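Clovmont Supporters' Association questions Elbridge ground-share figures

Wednesday, May 22, 2024

The Clovmont Supporters' Association has read the club's plan to share Elbridge Park with Skurnden next season, and we are not convinced.

The club says the move will add 3,000 fans to the average gate. Our last home match drew 837. We have asked twice where the extra people are meant to come from and have been sent the same brochure both times.

We are also told that season tickets will rise by "only" $40. That figure leaves out parking, which is free at our present ground and will not be free at Elbridge.

Nuttall, the firm behind the study, was hired by the club and paid by the club. Its report gives 2 pages to the fans and far more to hospitality boxes. It says the grass will cope with two teams through November. We would like to hear that from someone who has to play on it.

The association wants the full report published and a vote of season ticket holders before anything is signed.
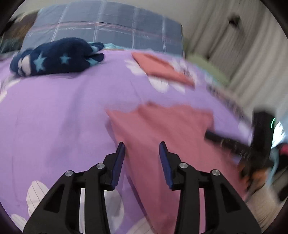
Notes to editors

The association is independent of the club. The brochure is available on request.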